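Samer Daher had played the older brother on Thaler for 824 episodes when the producers told him the character would drown in March. They were kind about it. They gave him a lunch and a framed still from his first season, in which he had more hair.

His agent found him a part in a film called Divorton. It shot for 2 weeks in Bikonau, a town with one hotel, and he was to play a judge. He had nine lines. He learned them on the train and then learned everyone else's.

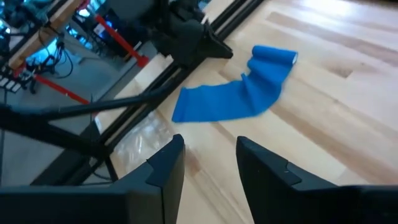
The lead was Kilian Kaufmann, who was twenty-three and had won a talent show. On the first morning Kilian crossed the hotel dining room and sat down without asking.

"My grandmother hasn't forgiven you," he said. "For leaving Irena at the station."

"That was written by a man named Zarnix," Samer said. "I asked him to change it."

"Did he?"

"He gave me a hat."

Kilian ate some of Samer's toast. He asked how you cried on a set with people eating sandwiches behind the lights. Samer said he had never found out. He looked down for a while and let them add the music.

They were called at six. Samer said his first three lines and the director asked him to do less.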